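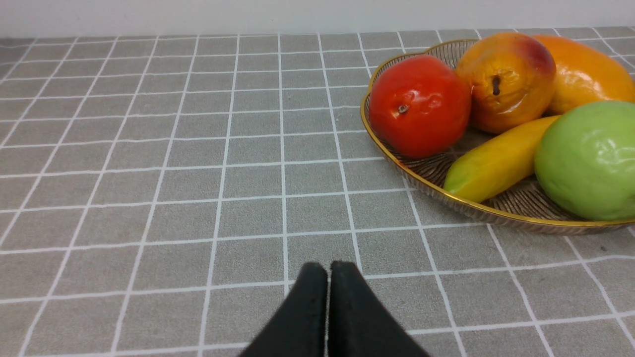

Careers fair moves to the gym, and other news from the placement office

The autumn careers fair has a new home. After eight years in the library foyer, where the only power point was behind the atlas cabinet, we have been granted the gym. It has excellent lighting, a sprung floor and a scoreboard that can't be switched off, so employers will be competing under a permanent result of Home 20, Visitors 8. We've asked them not to read anything into it.

Registrations closed in September with 138 employers on the list, which is more than the gym has room for. Kalevi Koskela has drawn up a floor plan that puts the engineering firms under one basketball hoop and the accountants under the other. The public service gets the centre circle, having filled in its form first and in triplicate. Anyone left over will be in the corridor by the change rooms, where foot traffic is strong and the air is what it is.

A few changes students should know about.

You no longer need to print your résumé. Employers have asked us to pass this on with some feeling. Last year Hunero went home with two cartons of paper and rang us the following week to ask if we wanted it back. Bring a short version on your phone and one paper copy, in case you meet somebody who likes paper.

Mock interviews will run in the staff tea room, 20 minutes each. Sointu Kinnunen is organising these again. She plays the friendly interviewer and Raimo Honkanen plays the other one. Students who drew Raimo last year described the experience as "useful" and, in one case, "long". Book through the office counter or the online form, but please don't do both, as the form and the counter are not on speaking terms.

The dress advice on our website has been taken down. It dated from a time when the word "hosiery" was used without embarrassment. The replacement says to wear something clean that you can sit down in, and we stand behind it.

Bakalis and Drindent are both recruiting for graduate programs with early closing dates. Drindent wants an aptitude test, a video interview, a group exercise and then a second aptitude test, presumably to see what the group exercise has done to you. Bakalis wants a letter. Read the instructions for each one before you start, and if you are sending the same letter to both, do change the name at the top. Eino Hämäläinen keeps a folder of the ones where this didn't happen and will show it to you if asked. The names are blacked out, though he tells us the handwriting on the cheques for the application fees used to give people away.

On that subject, no genuine employer charges you to apply. If somebody asks for money, bring us the message and we'll have a look at it.

The graduate outcomes survey is also out. It went to 2,909 former students, and Tapio Seppälä would be grateful if they would open it. The survey asks whether you are working, whether the work has anything to do with what you studied, and whether you would recommend us. You may answer the third question before the first two if that helps. It takes less time than the reminder emails, of which there will be several.

Finally, Skokow has withdrawn its winter internship and replaced it with what it calls a "discovery fortnight". We have written to ask whether the fortnight is paid. The reply thanked us for our curiosity. Until we get a number, it stays off the jobs board.

The office is open over lunch for the rest of term. Knock loudly, the bell is ornamental.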